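Filed under: Kitchen & Table > Cooking methods > Steaming
38 shares

Steaming (household)

Steaming is cooking food in the vapour from boiling water, with the food held clear of the water itself. I've looked after this entry on the Drudholm household wiki for 13 years now, and I still get a bit carried away with it, so bear with me (or skip to the corn).

Equipment

All you really need is a pot, a lid and something with holes in it. The usual stainless steel set has a perforated insert that sits inside a wide pot, and bamboo baskets do the same job over a wok. I grew up with bamboo and switched to steel when I moved into a flat with a tiny sink, purely for the washing up! A rice cooker will often steam as well, if it came with a tray, though mine takes ages over anything bigger than a dumpling.

Glass lids are my favourite bit of the whole business. You can see how the water's doing without letting the heat out, at least until it all fogs over. Metal lids hold up better if you're clumsy, and I am, but I'd still pick glass.

Buns

Steamed buns go by different names all over East Asia, and the gathered, pleated top usually means there's a filling tucked inside. Plain ones are more often smooth. Leave plenty of space between them, as they swell, and put a square of paper under each one or you'll leave half the bottom behind. Ga-eun Min, who wrote the first version of this section, turns off the heat and waits 2 minutes before lifting the lid. I've tried it both ways and hers do come out less wrinkled.

Corn on the cob 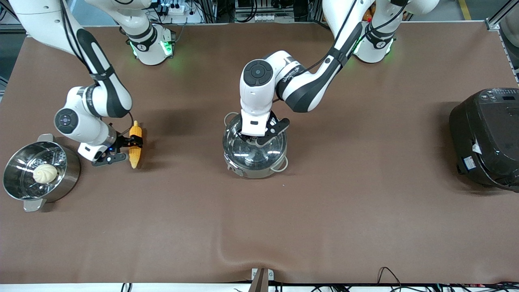

Corn can be boiled or steamed, and I go back and forth on which is nicer. Boiling is quicker to set up, but steamed cobs taste sweeter to me and don't drip all down your sleeves. Take off the husk and the silky threads, lay the cobs in one layer and put the lid on. July corn from the market hardly needs any time at all, while older cobs want longer and a good bit of butter.

Lift the lid by the knob and tip it away from you, so the steam goes out the far side. Top up from the kettle if the water gets low; cold water stops everything dead. Leftover cobs keep until the next day in the fridge and are lovely sliced off into fried rice.

See also: Rice cookers; Dumplings; Boiling

3 comments

Mal-soon Maeng: I use cabbage leaves under my buns instead of paper. Then you can eat the leaves!

Byung-chul Pyo: Could you add something on sweet potatoes? Mine are always hard in the middle.

Tove Bjarnason: Cut them in half first, Byung-chul. I'll write a section once I've found my notes.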